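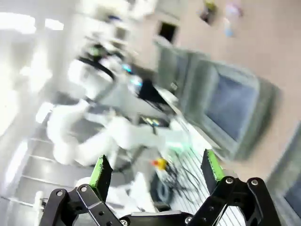
# An afternoon at the Erkton open day

23/08/2025

I've been trying to get into the Erkton robotics lab since April, when I missed the sign-up for their spring open day by a few hours. This time I set an alarm, got a spot in the second group, and drove out with a notebook and far too much coffee in me. It was so worth it!

The lab is smaller than I had pictured. Monitors, benches, cables, and white robot arms, with enough space left over for a group of us to shuffle along the wall and try to stay out of the way. If you've only seen robots in car factory videos (that was me until this month), the first surprise is how close everything is. You can hear the joints. They make a soft rising hum when they speed up, and then a little click at the end when they settle.

## Two fingers, lots of patience

The demo I'd come for was the gripper work, which they call Pasness. The gripper has two flat black fingers with bright green pads on the tips, and black linkages that swing them open and shut. I had expected a hand with five fingers and got something closer to salad tongs – and after ten minutes I was completely won over by the tongs.

A small camera rides along at the wrist, so the view you get is the robot's own: fingers at the bottom, room beyond them. When the arm swings, the whole lab tips over and smears into streaks, ceiling lights and all. One of the kids in our group asked if the robot gets dizzy. The presenter took the question seriously, and explained that motion blur is a real headache for them. Some of their software simply waits for the arm to slow down before it trusts what it sees. Other parts have to cope with the smear, and those are the parts the team seemed most excited to talk about.

The task was picking up small things and putting them in a tray. Foam blocks, a marker, a spool of tape, a rubber duck that got a round of applause. They've logged 1009 attempts on this setup so far, and we got to see a handful more. It dropped the marker. It picked up the marker. It dropped the marker again, from higher up, and I have rarely rooted so hard for a piece of office equipment.

What I liked most was how open they were about the misses. Somebody asked what a bad day looks like and we got a proper answer, with a story about a whole batch of 195 tries that had to be thrown out after a camera mount worked itself loose.

## Next door

The second stop was Birnex, a sorting demo with its own little conveyor. It can handle up to 200 parcels an hour, and it was fun to watch, but I'll admit I kept drifting back toward the doorway to see how the marker was doing. The sorting robot does one thing very smoothly. The gripper was still working things out, and I could have watched that all day.

We also got to drive a practice arm with a hand controller. I'm terrible at it! Moving left and right is easy enough, but the moment you tilt the wrist your sense of direction falls apart. I knocked over two cups and picked up zero.

## If you want to go

- Sign up early, the groups are small.
- Wear comfortable shoes. There's nowhere to sit until the talk at the end.
- Ask for a turn on the controller even if the line looks long – it moves fast.
- The Sokol café across the parking lot does a very good cheese pastry, and they stay open until the last group is out.

The next open day hasn't been announced yet. I've put my name on their mailing list and will post the sign-up link when I get it.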